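Fellura FAQ: Two-Arm Card Filing Study

Last updated Mar 10, 2026

What is Fellura?

Fellura is a research project on teaching robot arms to handle thin, bendy things. The current study covers one family of tasks: moving cards between trays and card holders with clear sleeves. This page answers the questions we get most often by email. It was written by Ehsan Khosravi and is updated when the results change.

Why card holders?

A plastic sleeve is soft, see-through and slippery, and it changes shape as soon as something touches it. The cover of the holder is stiffer and wants to close. A robot has to keep the cover open, pick out the right page from a bundle, and line up a card with a narrow opening. Many of the objects used in two-arm research are rigid, and methods that work well on those tend to struggle with pages.

What does the robot see?

The policy gets pictures from a small camera at each wrist and from one fixed camera that looks over the whole table. The wrist views matter most when the fingers are at the sleeves. The fixed view is mostly used to find the tray and the holder, and to keep the arms out of each other's way.

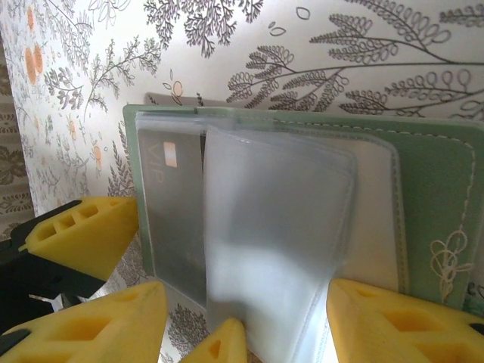
Wrist camera view of a green card holder held open between the yellow gripper fingers.

Is there any force or touch sensing?

No. The fingers have no touch sensors. The policy works from the camera pictures and the joint positions of both arms. We tried adding motor current as an extra input and saw no clear gain, so it was dropped from the released version.

How was the training data collected?

By teleoperation. A person moves a pair of leader arms and the robot arms copy the motion. We recorded 123 demonstrations for the main task. An operator who made a mistake was asked to fix it and keep going. Runs with a recovery in them were kept in the training set, and only runs where the holder left the table were thrown out.

What is the method, in short?

The method is called Jenda. It is an imitation learning policy that predicts a short block of motion for both arms at once. The change from our earlier policy, Corik, is in how the arms are tied together. Corik predicted each arm separately and passed a small message between them. Jenda predicts a shared grasp state first (which arm is holding, which arm is moving) and then fills in the motion for each arm.

Does that make a difference?

For this task, yes. We ran 45 test trials per policy, with the same starting layouts for both. The largest drop in failures was in the step where one arm has to hold still while the other works near it. Corik often let both arms drift at that point. On simple tray-to-table moves, where only one arm is needed, the two policies did equally well and we do not claim any benefit.

Why is the work area covered in patterned paper?

We change the table covering and the wall panels between recording sessions. With a plain background, earlier policies learned to find the clear plastic by its outline alone and failed when the table changed. A busy print shows through the sleeves and the tray, so the policy has to learn what clear plastic looks like with something behind it.
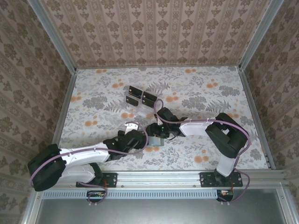

The arms themselves are bolted to a rail along the front of the table, and their bases stay in place for a whole session. If you build a similar cell, measure the distance between the two bases and write it down. A policy trained at one spacing does not carry over well to another, and we lost most of June to a mismatch of this kind.

What are the most common failures?

There are 3 that we track:
Picking up two sleeves at once.
Letting go of the cover before the card is seated.
Stopping short of the sleeve opening and waiting there.

The last one is the hardest to fix. The policy seems unsure where the opening is and repeats small motions until the trial times out.

Can Jenda run on other robots?

It should run on any two-arm setup with joint position control, but you will need new demonstrations. A group in the Baxter Building is porting it to a larger pair of arms. We have no results from that work yet.

Will the data be released?

Yes, the demonstrations and the test layouts will go out together with the code. Write to the project address if you need the finger design files before then.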